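About Us

12/23/22 — by Jarmo Halonen

I started Kulurton because I was a terrible suturer. My stitches wandered, my knots slipped, and I practiced on whatever was left over from dinner. These days we run a small skills school where people can close an incision over and over until their hands quit arguing with them! We have 6 benches, and last year 530 learners came through (plus a few who just wanted to watch, and they're welcome too).

Most people begin on a plain pale pad with one straight cut. I like to start with simple interrupted stitches, each one tied and finished before you move along. 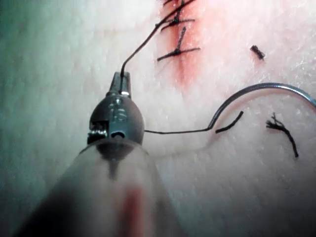 After that we talk a lot about spacing. Beginners want to race to the end of the cut, and I was the same way, so our Bindero course spends a whole morning on it — same bite, same gap, thread kept out of your own way. It sounds dull and I promise it's my favorite morning of the bunch.
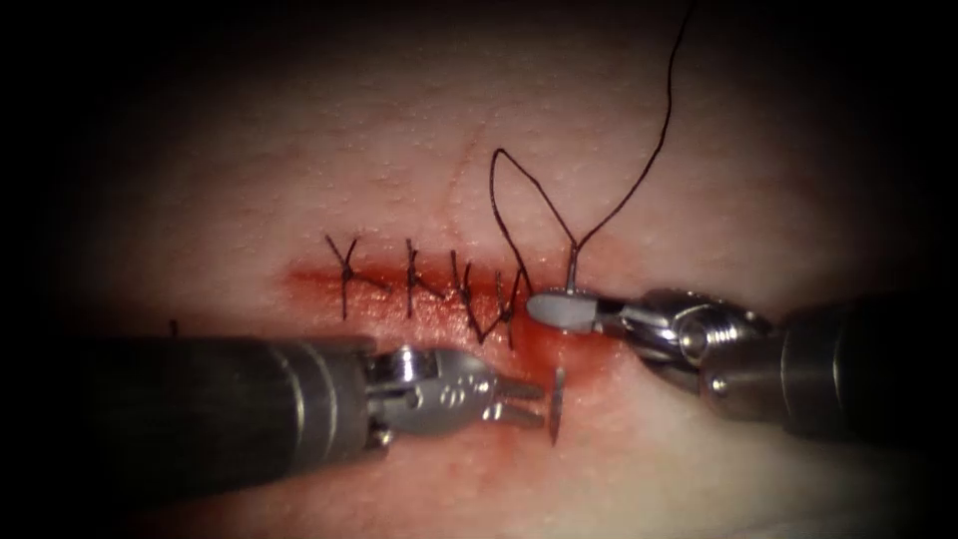

Four dark stitches across the cut, and a loop of thread still standing at the last one.

The Carvalho course is the next step up, and it's all about the needle. Where you hold it, how you turn it, what you do with that long tail of thread that wants to wrap around everything you own. We added it in August and it filled up faster than I could print the handouts. 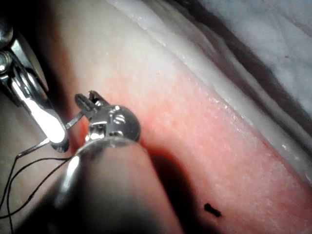
Curved needle and fine black thread over a band of pink-red tissue.

If you'd like to come by, write to me and I'll find you a bench. Bring short sleeves and a snack, and park on the Istico side of the building.

646 shares · 4 comments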